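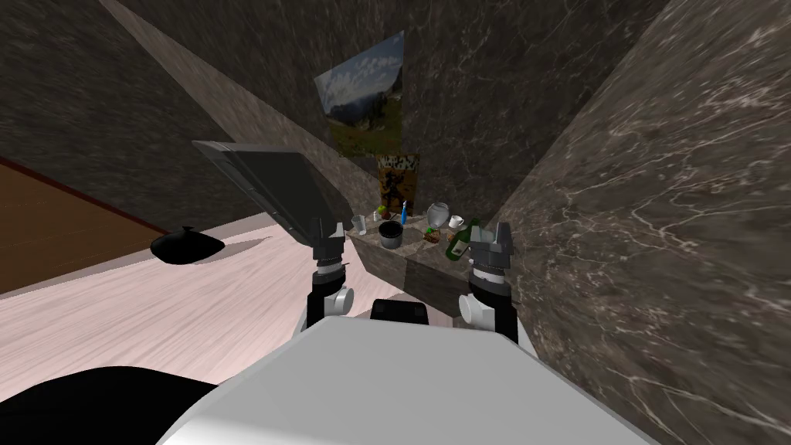
Green glass bottle and dark counter.

Last updated: July 2021

DRIED BEANS FROM SOAK TO FREEZER
Speaker notes, Toltow home cooking evenings, session on store-cupboard food

Slide 1. Title

Leave up while people sit down. Handout is the timing sheet only. The recipes are on the Toltow page, so no need to copy them out.

Scope: kidney, haricot, black and borlotti beans, bought dried, cooked on a hob, frozen in portions. Chickpeas get one slide near the end. Lentils are left out. Pressure cookers are mentioned once and then dropped, because the times differ by model and the maker's booklet should be followed.

Slide 2. Buying and age

Dried beans keep for a long time but do not stay the same. An old bean takes up water more slowly, and some never soften however long they are boiled. The date on the bag gives little help as it does not say when the beans were picked.

Signs of age: dull skin, fine cracks, a lot of dust and broken halves at the bottom of the bag. Splits cook faster than whole beans and turn to paste, which thickens the pot.

Do not mix bags. Two bags of the same bean from different shops can be a long way apart in cooking time, and there is no good moment to stop when half the pot is done.

Pass round the two jars. Jar A is the Drinlow market haricot from this year's stock. Jar B is the same type from the back of my own cupboard, bought one October and forgotten. Ask people to look at the skins.

Slide 3. Sorting and rinsing

Tip on to a pale tray in a single layer. Take out stones, clods of earth, shrivelled beans and anything with a hole in it. Rinse in a sieve under the cold tap until the water runs clear.

Small stones are more common in beans sold loose. They are close to the colour of a borlotti bean and are easy to miss by lamplight.

Slide 4. The standard batch

540 g dried beans. This fits the large Mugo pan with room for swelling and for foam. Anyone with a smaller pan should halve the batch and keep the salt at the same strength.

Cooked weight depends on the bean. Haricots in the trial batch came out a little over double once drained. Freeze in portions of 267 g. The portion size came from the Mugo tubs, which hold that much when the beans are covered with liquid and a gap is left under the lid. Four tubs per batch and some left for the cook.

If asked: yes, use any tub. Weigh one portion, write the weight on the lid, and keep to it.

Slide 5. Soaking
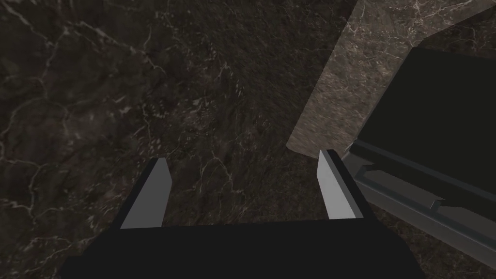

Soak in salted water at 2 per cent by weight, so 20 g of salt in each litre. The salt gets into the skin and helps it to stretch. Skins of beans soaked in plain water are more likely to burst before the middle is soft, most of all in hard water areas such as Clurnham.

Cover by at least a hand's width. Beans at the top of an underfilled bowl stay dry on one side and cook unevenly.

Time: overnight is enough for small beans. Large kidney beans were left for 19 hours in the fridge in the Drinlow trial and did not suffer. In a warm kitchen soak in the fridge whatever the length. Warm soaking water will start to ferment, with bubbles at the edge of the bowl and a sour smell. Throw those beans out.

Test for a finished soak: cut one bean in half. The cut face should be one even colour. A chalky or darker spot in the centre means more time.

Drain and rinse. Do not cook in the soaking water. It is too salty by then, and for kidney beans it should be discarded in any case.

Short soak method, for people who forgot: bring to the boil, boil two minutes, turn off, cover, stand one hour, drain. It works. More split skins than with the long soak.

Slide 6. Safety: kidney beans

Slow down on this slide. Say it twice.

Raw and undercooked red kidney beans contain a lectin which causes severe sickness. Boiling destroys it. Gentle heat does not, and a bean warmed to well below boiling can be worse than a raw one.

Procedure: soak, drain, rinse, cover with fresh water, bring to a full rolling boil, hold at that boil for at least ten minutes, then lower the heat and cook until soft throughout.

Slow cookers: many do not reach a boil. Do the ten minutes on the hob first, then transfer. Tinned beans have already been cooked and need none of this.

The same treatment is sensible for white kidney beans (cannellini), which carry less of the lectin but still carry it. I use the same ten minutes for every type in this talk. The cost in fuel is small and it saves keeping two sets of instructions.

Slide 7. Simmering

After the hard boil, lower to a bare simmer. The surface should move but the beans should not roll about. Rolling knocks the skins off.

Skim the foam if it bothers you. It has no effect on the taste that I can detect.

Lid: half on. Fully on, the pot boils over. Fully off, the level drops and needs watching. Top up with boiling water from the kettle, as cold water stops the cooking for several minutes each time.

Flavourings that can go in at the start: bay leaf, halved onion, garlic, a piece of celery, a little oil. Salt can go in at the start as well. The old rule that salt toughens beans did not hold up in any batch I cooked.

Flavourings that must wait: tomato, vinegar, lemon, wine. Acid holds the cell walls together and a bean that meets it too early stays firm for hours. Treacle and brown sugar do much the same, which explains the long times in old baked bean recipes. Add them once the beans are soft.

Bicarbonate of soda: a quarter of a teaspoon per batch shortens cooking in hard water. More than that gives a soapy taste and mushy skins. Clurnham cooks may want it. Toltow water is soft enough to leave it out.

Slide 8. Judging doneness

Take five beans from different parts of the pot. All five should crush against the roof of the mouth with no grain in the middle. If one is firm, carry on. Do not go by the clock. The times on the handout are for planning the evening and have a wide spread.

Blowing on a spoonful to see the skins curl is often given as a test. It shows that the skin is loose and tells you little about the inside.

For freezing, stop as soon as all five pass. They soften slightly more as they thaw and reheat.

Slide 9. Cooling and freezing

Take the pan off the heat. Lift out the onion and bay. Spread the beans and their liquid in a wide, shallow dish so that they cool quickly, and get them into the fridge or freezer within two hours. A deep pan of beans holds heat for a long time and should not be left on the hob overnight.

Cool in the liquid, as draining while hot makes the skins dry and split.

Fill the tubs, cover the beans with liquid, leave a finger's width for expansion, label with type and date. Three months is the limit I work to, for texture. They are safe for longer if kept properly frozen.

Thaw in the fridge, or tip the frozen block straight into a soup.

Slide 10. Uses

Keep this brief, as the recipes are online. Soup, chilli, baked beans, bean and tuna salad. Mashed with oil, lemon and pepper, the haricots make a filling that holds together in bread. Spread it to the crust on both slices and put the lettuce between, so that the damp part does not touch the bread.
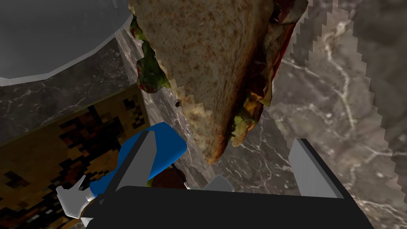
Whole-wheat sandwich with lettuce.

For a packed lunch, drain the beans well before mashing. Loose mash soaks into the crumb by midday. A spoonful of breadcrumbs stirred through will fix a wet one. Season after mashing, when the salt from the cooking liquid can be tasted properly.

Slide 11. Chickpeas

Same soak, same salt. Longer simmer. For hummus, cook well past the point where the five-bean test passes, until they crush between two fingers with no effort. A pinch of bicarbonate is useful whatever the water. Keep the cooking liquid, chilled, for thinning the hummus.

For salads and roasting, stop earlier and dry them on a cloth.

Slide 12. Faults

Still hard after three hours: old beans, hard water, or acid added early. Try bicarbonate once. If no change in half an hour, give up on the batch.

Soft but burst: boiled too hard after the first ten minutes, or soaked without salt.

Soft outside, chalky inside: soak too short.

Flat taste: not enough salt in the pot. Let them stand in the seasoned liquid for an hour in the fridge and taste again.

Grey liquid from black beans is normal.

Slide 13. Questions

Likely ones: wind (discarding the soaking water helps a little), pressure cookers (see booklet), microwaves (not for kidney beans), whether to peel broad beans (different talk). Collect the jars before people leave. Leave the timing sheet on screen until the hall is cleared.

Related notes
Stock from bones and peelings
Keeping rice safely after cooking
Flour types for home baking
Drinlow trial: timing sheet for dried beans

Get new session notes by email. Enter your address to join the Toltow newsletter. You can unsubscribe at any time.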